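Pre-Run Safety Checklist, Cell 2 (Skernudance memory removal trials)
Filled in by: Sena Dogbe
Checked by: Lamisi Gyamfi
Date: Mar 26, 2022

Hi all, same form as last time, but Lamisi asked me to write more in the comments so the April crew can see why a box got the answer it got. So I did, and I got a bit carried away. Sorry, Lamisi!

1. Emergency stop within reach of both chairs
OK. Pressed each one, arm dropped out of run mode both times, reset fine. The one by the door is still stiffer than I'd like. Please push it like you mean it.

2. Speed cap set before anyone enters the cell
OK. Capped at 200 mm/s for the approach. I know it feels painfully slow when you've got a whole stack of towers to get through, but the Dronum controller remembers the last value you typed, and last week that was not a small number. Look at the screen and read it out loud.

3. Tower unplugged, power button held down for ten seconds
OK. I do this one myself even when someone tells me it's been done (no offense to anyone). And the power supply stays closed. We don't open those, ever, and the planner has that whole block marked as keep-out.

4. Side panel off and set down flat
OK, with a comment. I keep the panel on the table to the left of the case. It has posts on the inside that stick up quite a bit, so it has its own keep-out box in the planner now. If you put it anywhere else, move the box too!

5. Hand and sleeve check on the case edges
OK. Gloves on for lifting. The drive cage area is the spot that gets people.

6. Gripper cable has slack through the full motion
Needs attention. It was fine for everything we ran today, but when I jogged the wrist to its far limit by hand the cable got tighter than I want to see. I limited the wrist range in software for now. Lamisi, can we order the longer one?

7. Hover check above the board before first contact
OK. This is my favorite part of the procedure and also the one I'd fight for if anybody tried to cut it. The arm stops over the memory slots with the fingers clear of the board, we both look, we both say go. If either of us says nothing, that counts as a no.

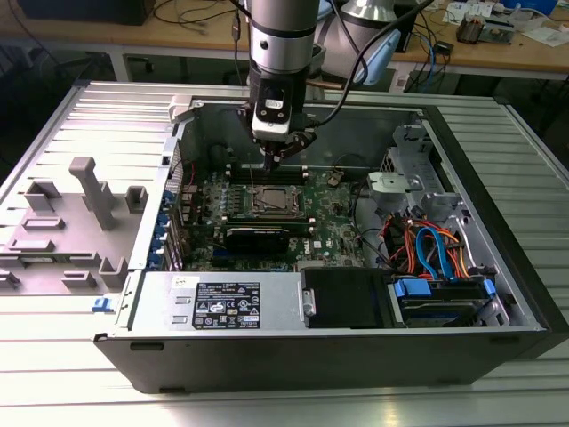 Item 7, hover check over the memory slots, side panel stowed at left.

8. Loose cables inside the case
OK for this unit. The drive cables bunch up on the right, well away from where the fingers go down. On other models they can lie right across the slots, and then the vision step gets confused and picks a cable as the latch. Tuck them back by hand with the arm in hold, and write it on the run sheet, because a tucked case goes in a separate column when we work out the results.

9. Force limit and abort tested
OK. Pushed on the fingers with the foam block, and it aborted and backed straight up like it should. Did it again to be sure. Same result.

10. Logging on, run number matches the sheet
Fixed during check. The log said 468 and the sheet said something else entirely. My fault, I'd skipped a line. Corrected before we started.

A few words on the method, since people keep asking me at lunch. The two-look approach (find the board from far away, then find the slot again up close at the hover) is what we're comparing against going in on a single look. So far we have 534 logged attempts across both, and 124 of those ended in an abort. Most of the aborts came from the single-look runs, and I'm happy about that, but please don't quote it to the Ametepe people yet. The two groups didn't get the same mix of towers, and Lamisi wants the balanced set finished before we say anything out loud.

An abort isn't a safety failure, by the way. Log it, leave the case where it is, and only reach in once the arm is in hold.

Open items
Longer gripper cable (Lamisi)
Stiff stop button by the door (me, I'll ask Tarudow for a replacement)
Tucked case column added to the blank run sheets (me)

Cleared to run: yes, with the wrist limit left on until the cable is swapped.

Lamisi's note: agreed on all of it. Cable request is in. Sena, please initial the correction on item 10.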